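March
By Marjorie Staniforth
Print this page | E-mail this page
Reading time: 3 minutes

Sorting room checklist, with my comments

OK, I walked the laundry and sorting room at Clondach again this morning with a cup of tea in one hand and the sheet in the other, and I'm putting my notes up so whoever has the next shift knows where we stand. The sheet is the same one we've used since we moved over from the Briggs building. I've added comments wherever I had something to say (so, nearly everywhere, sorry!).

1. Floor clear between the door and the folding table
OK. Please keep it that way. Bags go against the back wall when they come in, even if you're only setting them down for a minute. I tripped on a strap in there last winter and I still think about it every time I carry a full load.

2. Door opens all the way and stays shut
Opens fine. It doesn't always latch, though, so give it a push behind you. I've asked for a new strike plate and I have a work order number to prove it: 1069. If anybody comes by with a toolbox and looks lost, that's the number they want.

3. Extension cords
FIX. There was one running under the mat to the steamer. I pulled it out and moved the steamer to the wall outlet. No cords under mats, please, ever! The steamer reaches fine if you turn it sideways.

4. Folding table, cover flat and tight
OK. I ran my hand over the whole top and the fabric lies smooth, no lifted corner to catch a zipper on. I love this cover. The old bare top was so slick that a stack of T-shirts would slide right off the end while you were reaching for the next one. Vacuum it with the brush head at closing, and don't iron on it. I know it's tempting when you've got one wrinkled collar and the board is put away, but it's not an ironing surface.

5. Clothes left on the table
COMMENT. We're still leaving odds and ends bunched up on the far side, and I do it too. One thing at a time on the table is the rule: shake it out, check the pockets, fold it, move it to the shelf. If you get called away in the middle, the piece goes back in the bin. 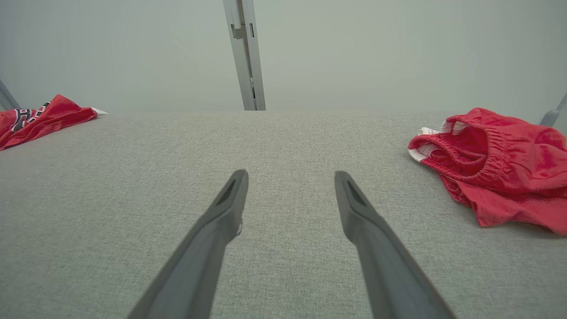 Pockets, while I'm on the subject. My finds this month were a box cutter blade wrapped in tape, two lighters and a whole handful of thumbtacks. Feel from the outside first and then turn the pocket out. Anything sharp goes in the lidded can, and lighters go to the front desk.

6. Printed shirts and fuzzy things
OK, with a reminder. Fold prints to the inside so they don't rub, and never put the steamer straight on the lettering. Fleece and terry cloth shed like crazy, so those get folded last and then you wipe down.

7. Lint
FIX. The dryer screen was clean (thank you, whoever that was) but the space behind the dryer was awful. I got most of it with the long brush. It needs the hose pulled and a proper cleaning, and I'd like that done before we run another bedding load.

8. Shelves
OK. Heavy things low, please. Somebody had the Wolamberg blankets up top again and they weigh a ton when you're pulling them down over your head. I moved them to the bottom left.

9. Fire extinguisher
OK. Needle in the green, pin in, tag number 187. There was a coat hanging on it, which I have rehung on an actual hook.

10. First aid box
Low on the small bandages. The Jadudard ones we like are on order. Tweezers are back where they belong.

11. Light over the table
OK, but it flickers for a bit when you first switch it on. I'll watch it. If it starts buzzing, turn it off and come find me.

So two fixes and a handful of grumbles. I'll do items 3 and 7 again after the hose is cleaned, and the signed copy is on the clipboard by the door if you want to add anything in pencil.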